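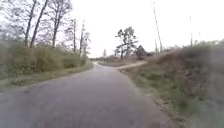

Foto: Shahzad Usmani / Kendow

Inicio | Comarca | Empleo | Sociedad | Agenda | Contacto

El camino de Akoldale ya se revisa también con robot, y la cuadrilla estrena otra manera de trabajar

Quien salga a pasear estos días de mayo por el camino asfaltado de Akoldale, ese que va entre los arbustos y el talud hasta la curva a la izquierda, puede cruzarse con un compañero de trabajo algo peculiar. Kendow, la empresa que se ocupa del mantenimiento de los caminos de la zona, ha puesto en marcha un robot de inspección que recorre el trazado y va tomando imágenes del firme, de las cunetas y de los márgenes. En la plantilla lo llaman Galik, que es el nombre del programa con el que funciona, y el nombre ha cuajado con una rapidez que ha sorprendido a todos.

Hasta ahora el repaso se hacía a pie, con libreta y mucha paciencia. Los 10 trabajadores de la cuadrilla se turnaban para salir a las 6 de la mañana, apuntaban desperfectos y volvían a la nave a pasarlo todo a limpio, una tarea que se comía media jornada y que, las cosas como son, no le gustaba a casi ninguno. Ahora el recorrido de 1,565 kilómetros lo hace el robot, con una parada larga cada 300 metros, y las imágenes llegan a la oficina para que las revise una persona con experiencia.

«Yo llevo media vida mirando asfalto y al principio me daba un poco de cosa, para qué voy a decir que no», cuenta Shahzad Usmani, encargado de la cuadrilla, con el café en la mano y muchas ganas de charla. «Pero la máquina no sabe si una mancha es humedad o un parche gastado que va a dar guerra en invierno. Eso lo seguimos diciendo nosotros – y ahora lo decimos sentados, que las rodillas lo agradecen».

En las imágenes del camino se distinguen zonas más oscuras en el asfalto, partes donde la capa superior parece desgastada y la franja de hojas secas que se acumula al pie del talud. Hasta un papelito blanco, o lo que sea ese resto arrugado, queda registrado junto al borde.
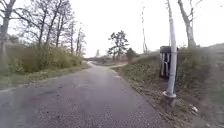 Qué cambia para la plantilla

La empresa asegura que no habrá despidos y que las horas liberadas irán a desbroces y bacheo, labores que se venían retrasando. Dos trabajadores han hecho ya el curso de revisión de imágenes, impartido en el centro de formación Ghumman, y los demás irán pasando por turnos. Los representantes de la plantilla ven con buenos ojos el arranque, aunque piden que el nuevo puesto quede recogido por escrito, con su categoría y su sueldo, antes de que termine la prueba.

Usmani, por su parte, sigue bajando al camino siempre que puede, con robot o sin él – dice que le gusta ver los árboles y saludar a los vecinos que pasean por allí.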